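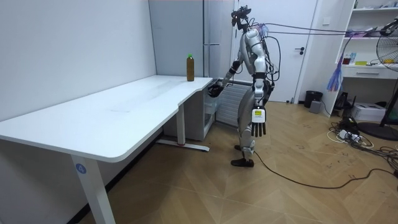 3.2 Setting and drink provision

The study was carried out at the Holside site of Dremis, a firm that handles insurance paperwork for other companies. Staff there work at desks for most of the day and take breaks when they choose. Before the study, drinks were sold from a machine on the ground floor, and the only free option was tap water from the kitchen on each level.

From March to July, bottled unsweetened tea was offered free of charge on two of the four levels. The other two levels kept the existing arrangement. Levels were assigned by drawing lots, and staff were told that the firm was trying out a new supplier, Ulutico. They were not told that drink choice was being recorded until the end of the period, when each person could ask for their records to be removed. Seven people did so, and their data are not included in any of the results below.

We chose tea over flavored water after a short survey at a second site, Geum, where most of those who answered said they would accept an unsweetened drink if it had some taste of its own. The survey was small and its wording was loose in places, so we used it only to choose the product.

Figure 2. Desk on the left side of a room, with a single bottle on top and a refrigerator in the back corner.

3.3 Placement of bottles

Earlier work on food at the office has mostly looked at shared areas such as cafeterias and snack counters. Less is known about drinks kept within reach of a seated person. We therefore used two placements. In the near condition, one bottle was set on each desk before the start of the working day. In the far condition, the same number of bottles was kept in a refrigerator on the same level, and staff had to get up to take one. The two levels in the tea group switched placements halfway through the period.

Bottles on desks were at room temperature and bottles in the refrigerator were chilled. This means that distance and temperature changed together, and our design can't separate them. We considered insulated sleeves for the desk bottles but dropped the idea after a one-week trial, in which many sleeves went missing.

3.4 Measures

The main measure was the number of sweetened drinks sold by the ground floor machine per 100 working days. Sales were linked to levels through the staff card used for payment. Cash sales, which made up a small share, could not be linked and were left out.

The second measure was tea taken. In the near condition a bottle was recorded as taken if the seal was broken by 5 p.m. In the far condition we used the drop in refrigerator stock over the same hours. These two counts are not fully alike. A bottle removed from the refrigerator may have been carried home unopened, while an unopened bottle on a desk was returned to stock. We report both counts but compare them with caution.

Staff also filled in a short diary on 30 working days spread over the study. The diary asked what they drank, at what time, and whether they had brought it from home. Around 1,000 diary pages were returned. Pages with no times entered were kept for the totals and dropped from the hourly analysis in Section 4.2.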